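Toy library to reopen in McKinnon hall

McKinnon's toy library will reopen in June after closing for repairs to its floor and storage room.

The service, run from the hall on Prurnen Street, lends toys, puzzles and games to families for two weeks at a time. It has 885 items on its shelves and 87 member households, most of them from McKinnon and neighbouring Clellimance.

A household membership will stay at $60 a year. Families holding a concession card pay half, and grandparents can borrow on the same membership as the parents.

Damp was found behind the shelving over summer and about 600 items had to be boxed and moved to the school across the road. The hall has since had new floorboards laid at the storage end and a second vent put in. Jigsaws that had lost their shape were thrown out and will be replaced as money allows.

Soft toys will be lent for the first time when the doors open. They were left out in the past over the cost of cleaning, but Pirix Laundry in Clellimance has agreed to wash returned toys at no charge for the first year.

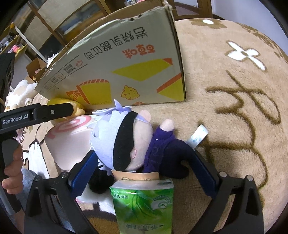 A plush doll with spiky hair and a black blindfold.

Opening hours will be 9.30am to noon, two mornings a week, with the days to be posted on the hall noticeboard. Toys borrowed before the closure can be returned at the school office until the end of the month. No late fees will be charged on them.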